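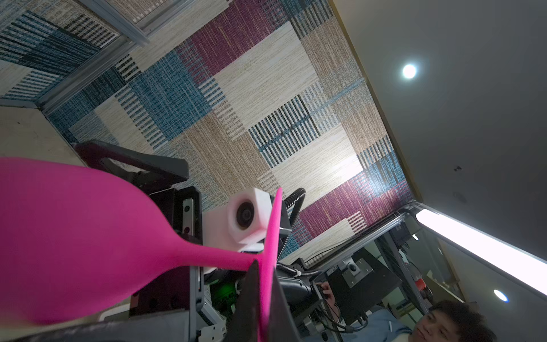
The Pink Glasses and Other Favourites: things from the Hostel, 17th June

Welcome to this summer's gallery! Every year I go round the Hostel and pick out the bits and pieces that make the place feel like itself, and every year I end up with far too many. This time it's mostly things for the table and for sitting about with, plus a few odds and ends from the hall. The captions are mine, the opinions are mostly mine too, and where Rania Awwad disagreed with me I've let her have her say.

1. The pink wine glass
My absolute favourite, and I will not be talked out of it. It's silicone, with a proper wide bowl, a slim stem and a flat round foot, and the pink is so bright it's nearly magenta. I love that it keeps the shape of a real wine glass when it could so easily have been a beaker.

2. Pink, again
Rania thinks wine ought to be drunk from glass and nothing else. She has, all the same, been drinking her elderflower out of a pink one since January. You can spot it from the far end of the garden, even at dusk, so it never gets left out on the wall overnight.

3. Patchwork
Cream, tan, teal-blue, a deep magenta-red and some lovely black stripes, all in rectangular blocks. If you like one big quiet colour this won't be for you, but I could look at it all day. The deep red block and the pink glass shouldn't go together at all and they do, beautifully.

4. The long table
Seats everybody if the people at the ends are friendly. Raed Chidiac sanded it down over the winter and put three coats of oil on, and it has come up a treat. There's still a burn from the fondue evening, which he offered to take out and which we voted to keep.

5. Ziad's jug
Ziad Najjar made this at an evening class and says it's a bit lopsided. It is a bit lopsided! It pours perfectly well if you turn the handle towards you, and it holds enough squash for one end of the long table.

6. The bread board
Came from a stall in Sfeir, wrapped in a newspaper that I've also kept. One side for bread, the other for onions, and please don't mix them up -- the onion side has the notch.

7. Tea towels, blue check
We had 96 of these at the last stocktake (yes, really) and still there's never one on the hook. Baiba Kairys hems them herself out of a bolt of cotton she bought years ago. They dry a pan better than anything from a shop and they get softer every wash.

8. The visitors' book
Open at page 257, where somebody drew the whole breakfast table with everyone's names on. Rogério Dantas is the one with the enormous toast. We're on our second volume now and the paper in the new one is much nicer to write on, so do bring a good pen.

9. The button tin
616 buttons, counted one rainy afternoon by the children from the top floor. They sorted them by colour first, then by the number of holes, and then tipped the whole lot back in. My pick is a little green one shaped like a leaf.

10. Reading lamp by the stairs
An old Zikholm with a heavy base and a switch that makes a very satisfying clunk. Raed rewired it in the spring. The shade is a new one, and I'm told it's "oatmeal", though it looks like plain cream to me.

11. Mugs that don't match
Brought by guests, mostly, and left behind on purpose with a note inside. Baiba's rule is that you can have any mug you like at breakfast apart from the one with the heron, because that's hers.

12. The picnic bag
Packed and ready by the back door from now until the end of September. Blanket, bread knife, salt in a jam jar, a corkscrew and the pink glasses, which can be squashed in down the side. If you borrow it, shake the blanket out before it goes back on its peg.

If there's something you think I've missed, leave a note for me in the kitchen -- Ziad has already put in a word for the egg timer, and I've promised to have a proper look at it. Last summer's gallery is still up, and so are the garden pages, which Rogério has been adding to all month. He's got the sweet peas in there now and they're gorgeous.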